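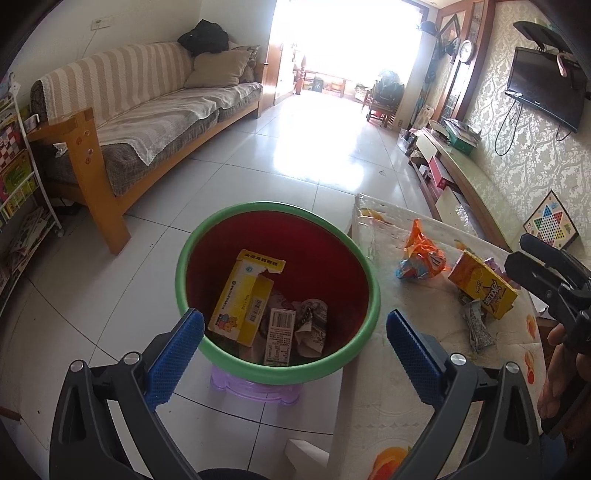

Snack table and basket, sitting room, Ellery flat

Nov 16, 2018

Tidying notes, round 3. Living room this time, and I have to say I enjoyed this one far more than the kitchen!

Started with the low table, as Ulises Fuentealba suggested after Plarkstead. Wrappers first, boxes second, cloth last. On the table: an orange snack bag (crumpled), a yellow snack box, and a silvery wrapper in front of it. The clear cover with the orange fruit print is lovely and cheerful, but a shiny wrapper on clear plastic is surprisingly easy to miss, so I want to go over the table twice from now on, once from each side.

The basket with the green rim is on the lilac stool, and I'm a complete convert. It brings the rim up off the floor, so you can sweep things across without bending double. Must try the same at Nandance, where the bin lives on the floor and my back knows all about it. Check the stool there is wide enough first (the June one wasn't).

Medicine boxes: there's a torn yellow one in the basket with a little cartoon bear on it. Rule stays as before, look inside any medicine box before it goes out, and keep the leaflet if there's still something to take. Flatten the card too. A whole box takes up silly amounts of room.

Left for next time:
- sofa: dark bundle of clothes at the far end, sort before touching the striped throw
- children's books in the white wire rack, big ones at the back
- green box and white bag on the TV cabinet, ask where they belong
- clothes on the chair through the doorway

Timing: about 37 minutes for the whole round, including tea. Ulises thinks we could halve it with a second basket for paper. Great idea, trying it at Vuleo next, and I'll bring the spare stool.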